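I have been saving plastic bags for 17 years, and I'd like to speak up for the habit. Not the mountain under the sink that falls on your feet. I mean a small, well-kept stash, folded and ready, that gets used until the handles give out.

My best one came from a produce stand in Srithong. It held mangoes first, then wet swimsuits, then a pair of muddy shoes all the way home. It has been back to the grocery store more times than I could tell you, and it still ties in a good tight knot! I paid nothing for it. The canvas tote I bought in Camgate cost me 14 dollars and lost a strap by August.

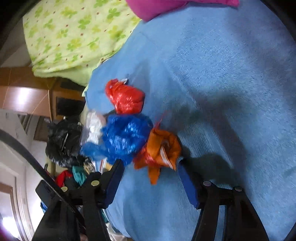

People hear this and assume I'm against the bag bans. I'm not. I was happy when Divmont passed its rule, and I'd vote for it again tomorrow. Fewer new bags is a wonderful thing. But the bags we already have are here, in our drawers and closets and glove boxes, and the kindest thing we can do with them is wear them out.

They're so good at it, too. A plastic bag weighs next to nothing, keeps the rain off a library book, and squashes down small enough for a coat pocket. Mine line the bathroom trash can, separate the clean socks from the dirty ones on a trip, and go over the bike seat when the sky looks bad. I keep up to 13 at a time — past that, I start giving them away, and people always take them.

Color helps more than you'd think. I go by it completely. Red means shoes, blue means laundry, and orange is for anything that might leak (soup, mostly). My family laughed at this for a while, and now they'll call from the other room to ask where the orange ones went.

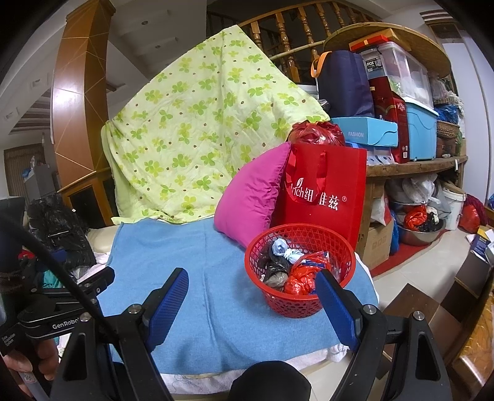 ## Start with one drawer

If you want to try it, pick a drawer or a basket and let that be the limit. Shake each bag out, check the bottom for holes, and let it dry before you fold it. Anything torn goes to the store drop-off bin, if yours has one. The one at the Trondska market in my neighborhood is right by the carts, so I empty my pockets on the way in.

Then carry one with you for a week. Just one! I think you'll be surprised how often you reach for it.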